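Erkwood's Fix-It Night Is Back, and It's Bigger

Dig out that wobbly lamp and the toaster that only browns one side. Fix-It Night returns to the Erkwood branch library in February, and if last year's turnout is anything to go by, you'll want to get there early!

The idea is as simple as ever. You bring in something from home that's broken, sit down at a table with a neighbor who knows a thing or two about repairs, and the pair of you try to get it going again. There's no charge for the help. If a part is needed, you'll be told what to buy and where to look for it, and you can come back the next month and finish the job.

This season there will be 20 repair tables, up from last year, spread through the reading room and out into the hallway by the children's section. Doors open Monday at 6 p.m. and the last item is taken in at 8. Sewing and mending has moved to the front windows, where the light is better, and bikes are going in through the side entrance on Rawat Street so that the carpet gets a break this time.

Kuldeep Pal, who started the evenings with two folding tables and a borrowed soldering iron, is thrilled to see how they've grown. "The first night we had one radio and a pair of jeans," he said. "Last spring a woman came in with her grandmother's mixer, a huge heavy thing, and when it started up the whole room clapped. I still get a grin on my face thinking about it!"

Small plastic and metal parts get a table of their own this year, next to the printers. Pal has been wanting one for ages. So many things come through the door with just one little piece snapped off — a battery cover, a drawer clip, the knob from a stove — and those pieces can be the hardest to find in a store. Bring the broken bit along with the item, even if it's in crumbs. It helps with measuring.
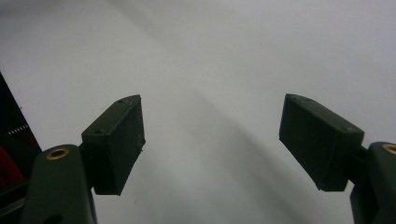
Dark green molded parts, each with a small brass insert.

The mending crowd has been busy too. A sock-darning lesson runs at half past six, and 60 starter kits with a needle, a darning egg and three colors of wool have been put together by the Civia knitting circle. They're first come, first served. Beginners are very welcome, and so are people who learned years ago and have forgotten which end of the needle is which.

Also new is the swap shelf by the checkout desk. Leave a working item you don't use anymore and take one you do. Clean kitchen gadgets, hand tools, puzzles and picture frames are all fine. Please, no mattresses, car parts or anything that runs on gas.

Vostau Bakery is sending over soup and rolls again, and there's been talk of the cardamom buns, which disappeared in minutes at the fall session. Bring your own mug if you can.

Each person may bring 2 items, and things too heavy for one person to carry should stay at home. Microwaves can't be taken in this year. Kids can join in with a grown-up, and a box of old keyboards will be waiting for anyone who'd like to take something apart with no pressure at all to put it back together.

Sign-up isn't needed except for bikes, where space is tight. Call the library desk or stop in during opening hours to save a bike slot.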